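**FESTBRIDGE, Thursday, May 1, 2025** – The Festbridge shared workshop will release the plans for Vurow, a two-armed kitchen robot built on a workbench that is also used for bicycle repair, on its public project page today. The plans are free. The parts, regrettably, are not.

Vurow began in October as a weekend project and has since taken over one bench, two shelves and most of the good extension cords. It is meant for people who own a screwdriver and have a tolerant household. The download includes printable parts, wiring diagrams, a shopping list and 78 pages of build notes, a fair number of which describe things to avoid.

The arms run on motors from Plestex, chosen after the first set began to smell like toast. Builders who already have motors are welcome to use them, and the notes cover how to adjust the mounts.

Vurow does not yet cook. In its latest bench trial it was asked to move a plastic cup from one side of a tray to the other 200 times, and it managed 100 before a cable worked itself loose. The cable now has a clip. The clip is in the plans, under "Clip."

The first public demonstration will be held at the workshop on Vigfúsdóttir Street, on the next open evening. Admission is free, and seating is limited to whatever is not holding up a project. Visitors are asked to keep drinks off the bench.

Most of Vurow's current work takes place in software, where dropped dishes cost nothing and the workshop does not have to sweep. The release includes the simulated kitchen, so builders can practice before buying a single bolt. Its white countertop comes stocked with a woven basket and a blue-gray microwave, whose two round knobs, one above the other, are next on the list of things Vurow will be taught to turn. 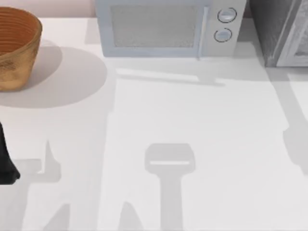
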